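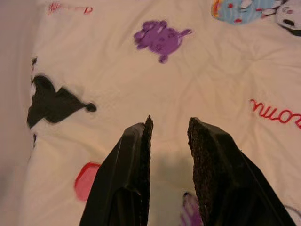
Kusan Barua로 표기된 이전 판의 이름은 Kasun Barua로 바로잡는다. Kasun Barua는 패드를 갈고 나면 빈손으로 열 번은 여닫아 본 뒤에 천을 잡게 하라고 전해 왔다. 새 패드는 처음 몇 번 사이에 자리가 조금 밀린다는 것이다. 아래 순서에는 이 의견을 반영했다.

4.3 그리퍼 패드와 손목 케이블 점검 (Estel 양팔 셀, 침구 정리 작업)

1. 양팔을 대기 자세로 보내고 제어기에서 서보를 끈다.
2. 좌우 손가락 안쪽의 패드를 확인한다. 들뜬 곳이나 닳아서 매끈해진 곳이 있으면 양쪽을 한 쌍으로 교체한다.
3. 패드 면의 보풀을 마른 솔로 털어 낸다.
4. 서보를 켜고 빈손으로 10회 여닫는다.
5. 손가락 간격의 영점을 다시 잡고 값을 저장한다.
6. 담요 가장자리의 접힌 부분을 집어 약 200 mm 들어 올린 뒤 내려놓는다. 천이 미끄러지면 5번부터 다시 한다.

주의: 알코올이나 용제로 패드를 닦지 않는다. 접착면이 약해진다.

손목 케이블은 팔을 침대 쪽으로 뻗은 상태에서 본다. 고리 모양으로 늘어진 부분이 매트리스 모서리나 베개에 걸리지 않아야 한다.
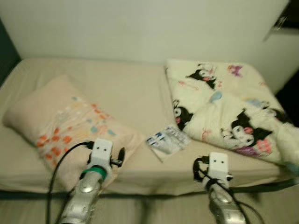

케이블을 손목에 바짝 묶어도 되는가?
여유 없이 묶으면 손목이 돌 때 커넥터가 당겨진다. 손목을 양 끝까지 천천히 돌려 보고, 가장 팽팽한 위치에서도 손가락 하나가 들어갈 만큼 남긴다.

7. 묶음 위치를 정했으면 저속으로 베개와 담요 위를 한 번씩 지나가게 한다.
8. 오류 456이 뜨면 그리퍼 통신선을 뺐다가 다시 꽂고 제어기를 재시작한다.
9. 교체한 패드의 위치와 영점 값을 점검표에 적는다.

참고: 교체용 패드는 Ogura 보관함 9번 칸에 있다. 마지막 한 쌍을 꺼낸 사람은 Nusrat Dissanayake에게 알린다.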